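The Spreadsheet Has Opinions

14th September

I have been putting off the equipment budget for three weeks, which in budget terms makes me early. The form opened, it blinked at me, I closed it and went to sort cable ties by length. But the October deadline is a real one and the people who approve these things don't accept "more of the same, please" as a line item, so last night I sat down with a bowl of cereal and did the whole thing in one go. A few of you asked how we plan for this stuff in a small robotics lab, so I'm writing it up while the pain is fresh.

First, the lay of the land. We have one arm that works for a living. It picks things up off plates and puts them on other plates, all day, with a person driving it or with a policy that thinks it is a person. It has been doing this long enough that I've stopped noticing the sound it makes, and I only hear it when it stops. The question for next year was whether to buy a second one.

Everyone wants a second arm. I want a second arm. With a second arm, one can collect data while the other one is being argued over. The quote from Juvell came back quickly and was polite in the way that very large numbers often are. I read it, got up, walked to the window, came back, and it was the same number. It also didn't include the gripper. It never includes the gripper. Buying an arm without a gripper is like buying a car and finding that the steering wheel is sold by a different company in a different country with its own holiday schedule.

So the second arm went into the column labeled "Next Year," where it joins the second arm from last year's budget. They can keep each other company.

That left the small stuff, and the small stuff is where I've learned the most, mainly by getting it wrong. My first budget for this lab had a beautiful line for the robot and then a line called "Misc." I put 299 dollars in Misc. I can still picture myself typing it, pleased at having remembered Misc at all. We spent it before the arm was bolted down. Brackets, bolts for the brackets, the correct bolts for the brackets, a tool that fit the correct bolts.

This year Misc has been abolished and replaced with actual categories. Total for all of them: 3,000 dollars, which I consider restrained and which my approver will consider a typo.

Cables come first. I used to think of cable as something that came in the box. The cable in the box is always long enough to reach the thing it plugs into, provided the robot never moves. Ours moves. So you buy longer ones, and then you own a lot of extra cable that has to live somewhere, and it chooses to live in front of the table where your feet go. I've budgeted for proper sleeving and a bag of decent clips, and for one afternoon of my own time to route everything properly, which I've costed at zero because that's how my time is costed.

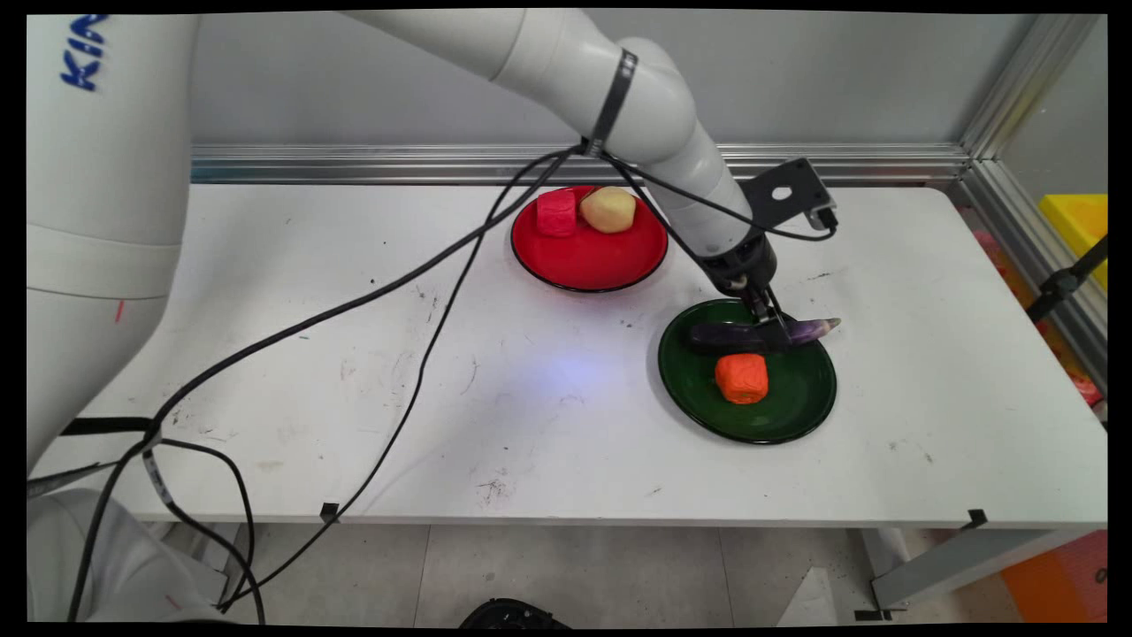
Then food. Our props are groceries or pretend groceries, depending on the week and on who went shopping. The real ones have great texture and a shelf life. The pretend ones last forever, but the paint goes after enough squeezing and then you're collecting data on a thing that looks like no vegetable on earth. I ordered a big mixed set from Brornik last spring and was delighted until I worked out that half of it was too wide for the gripper to close on. There was a pumpkin. I have no idea what I thought we were going to do with the pumpkin. It's on my desk now and holds down invoices.

Lesson from that one, if you're planning your own: measure the opening of your gripper and write it on a sticky note, then put the sticky note on the screen you shop with.

Plates are a category. I fought this. I said we could bring plates from home, and we did, and then we had a set of plates that matched in no respect, and someone's policy learned to care about the rim. So now we buy plates in plain colors and buy spares of each one at the same time, because stores discontinue a color the moment you've collected a month of data on it. I don't know how they find out.

Gripper fingers are the line I'm proudest of. They wear, they bend when somebody drives them into the table, and somebody will drive them into the table. (I keep saying somebody.) Last year we had no spares, and a bent finger cost us nine days while a pair came from the supplier in Vallejo by what I assume was mule. This year I've put in three sets. One on the robot, one in the drawer, and one in a different drawer for when we can't find the first drawer.

Next is the tabletop. I went back and forth on this one. A white top looks terrific for as long as it takes to set something down on it. After that it keeps a record of every scuff and every marker that ever went over the edge of a piece of paper. Replacing it isn't expensive, but then you've got fresh data on a fresh table and old data on an old table and a meeting about it. I looked into a sheet of something tougher to lay over the top, and the cheapest version I'd trust was still more than I wanted to pay for a surface. I have put down a small amount for cleaning supplies and a new policy on markers. The policy is that I take the markers.

Storage, finally. We recorded 1,512 episodes over the summer, which sounds like a triumph until you ask where they are. They're on three drives. One of the drives has a label and one has a label that's wrong. I asked for a proper storage box last year and got turned down on the grounds that we already had drives, so this year I've listed it under "Safety." We'll see.

There was a moment, maybe two thirds of the way through the cereal, when I thought about renting. A place out in Rullville leases arms by the month, and the monthly price is so reasonable that I spent an hour looking for the catch. The catch is that they want you to insure it, and the insurance wants to know what you use it for, and there's a box on the form for "describe nature of work." I wrote "moves eggplant." The form wanted at least fifty characters. I wrote "moves eggplant from one location to a second location," and sat looking at it for a while, and then closed the tab.

I may go back to that one. A lease for just the busy months would get us most of what the second arm would, and it would be somebody else's problem when the warranty ran out. If you've leased hardware for data collection and lived, please write to me. I'd especially like to know who pays shipping when it goes home, because the quote has a line called "return handling" with no number next to it, and I've bought enough equipment to be afraid of a line with no number.

Things I forgot and added this morning, standing up, with my coat on: a second emergency stop button, tape, batteries for the thing that measures the batteries, a stool that doesn't sink. The stool alone is going to get questions. I've prepared a statement.

The form goes in tomorrow. It has a box at the end for "anticipated savings" and I've left that one blank so far.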